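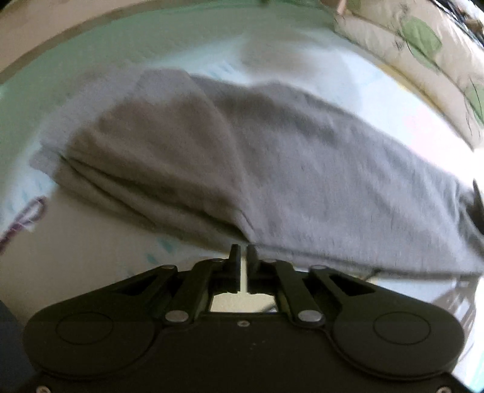
Ticket 532: Gray socks coming out of the dryer crumpled, won't stay folded
Opened by: Verna Ruiz-Ortega
Assigned to: Gus Tran, Otmont laundry help desk
Status: Open, waiting on customer

Verna wrote:
Hello again, and thank you for being so patient with me over the towels! This time it's the gray socks, the speckled ones. I fold them in half on the bed, I turn away to do the pillowcases, and when I look back they have sprung open like little tents. My T-shirts go into a long flat bundle and stay there, so I don't believe it's my folding. I have tried smoothing them by hand and leaving them under a book overnight — no change. I also noticed a darker patch on one, and I can't tell if it's wear or something I should be soaking out.

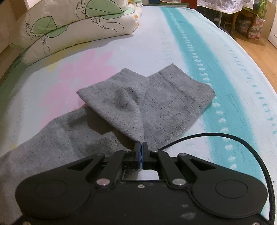 Attachment 1: gray sock on the bed, darker area near the middle of the fold

Gus replied:
Hi Verna, always nice to hear from you. A thick knit has a lot of spring in it, so let's start small. Please lay one sock flat, pull the cuff straight, and press from the toe up before you make any fold at all. Then fold in thirds instead of in half. For the darker patch, rub it with a damp white cloth and tell me if any color comes off. If none does, I'd guess worn yarn, and soaking won't help.

Verna wrote:
I did the thirds, and the first pair held through supper, bless them. The second pair did not.
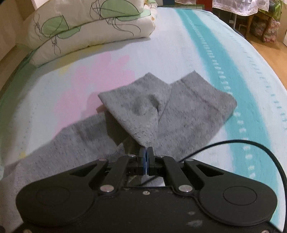 My sister Loretta thinks I should roll them, but then they take up the whole drawer, and I have only the one drawer for socks. No color on the cloth, by the way.

Gus replied:
Then it's wear, and you can leave it be. Try the second pair again straight from the dryer while they're warm, and I'll keep this open until you write back.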